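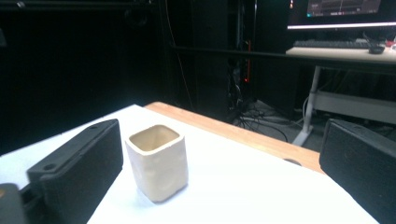
Square cups, part two: walls, rims and what paper is for

Posted January 5, 2022

In November I wrote up the first lot of square cups and promised some notes on drying. They have taken longer than planned, mainly because the second lot went wrong in a different way from the first and I wanted to fire them before saying anything.

The method is the same as before. I roll a slab 4 mm thick, wrap it round a square former with rounded corners, join it on one corner and set it on a base cut slightly oversize. The former comes out straight away. If it stays in while the clay shrinks, the wall splits at the join. I lost two cups that way before I believed it.

With the former out, the flat faces are unsupported, and flat clay moves. A round cup resists being pushed in because the wall is a continuous curve. A square one has four panels, and the middle of each panel is the weakest point. Pick the cup up a little too early and your thumb leaves a shallow hollow. I used to paddle these flat again with a strip of wood. The face looked straight when I put the wood down and the hollow came back in the firing, sometimes deeper. Now I leave them in. They are a decent place to put a finger.

The bottom edge is harder to be relaxed about. Mine go lumpy where the wall meets the base, as I press the coil in from outside and never smooth it evenly. Jarmila Hudec, who taught the evening class at Tastside, does the coil on the inside only and trims the outside with a wire. My hands don't fit inside a cup this small. I have tried the handle of a paintbrush, with poor results.

Drying: 14 days under loose plastic, turned upside down for the second week. The first lot had less time and the rims lifted at the corners. This lot stayed level apart from one.

Glaze is the Nenalell white, two coats poured inside and one dipped outside. It is a plain off-white and goes creamier where it sits thick – inside, mostly. At the rim it gathers into a band that is never quite the same width all round. Wiping the rim with a damp sponge before firing thins it, but then the edge feels sharp on the lip, so I stopped.

Once fired, each cup goes on a sheet of plain white paper for checking. Against the wooden bench every white looks the same. On paper the colour of the glaze shows up at once, and the shadow at the foot gives away a base that isn't sitting flat. I also fill each one to the brim and leave it overnight on a dry sheet. A ring in the morning means a pinhole.

Volume to the brim came out at 71 ml for the smallest, so they are espresso cups whether I like it or not. The next former is 14 mm wider. I have a bag of Hendeo stoneware to use up first, which is grittier and may hold a flat wall better. Firing notes will go under the Bakilana kiln post, as that page already has the temperature tables.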